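Second-string point guard for our rec league side (Vumen Hoops, a proud 3 wins from 48 attempts) has a stress reaction in his shin. He says he's playing in December. His physio says otherwise. Who do I believe?
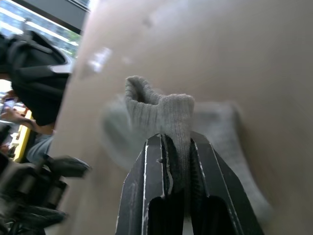 He was our second-best scorer, and I grant you that is a low bar. Posted by **Mugo**

**Zoi Gkikas**

The physio. Mine had me off court for four months, then shooting standing still, then light jogging. I skipped the jogging bit and got to enjoy the whole thing twice. If it hurts when he hops on that leg, he isn't ready, whatever he tells the group chat. 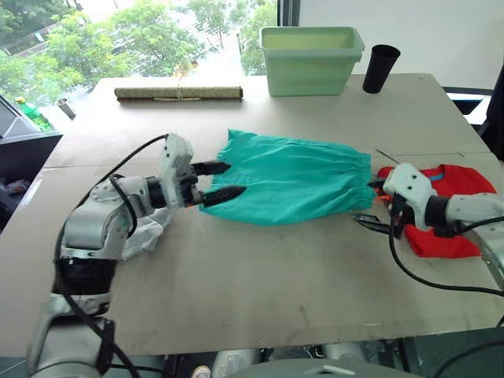
*Turquoise garment on the table, elasticated end to the right.*

Ask for a return plan in writing and stick it up in the changing room, where he'll have to look at it.

**Sidivis227**

just tape it, played a whole season like that
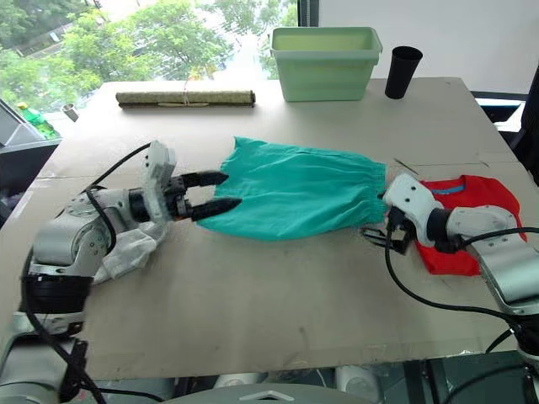
ok we finished bottom and I walk a bit funny now. Maybe listen to Zoi. The bloke at Nanau sports hall lets injured players do the scoreboard, and he gets to keep the whistle.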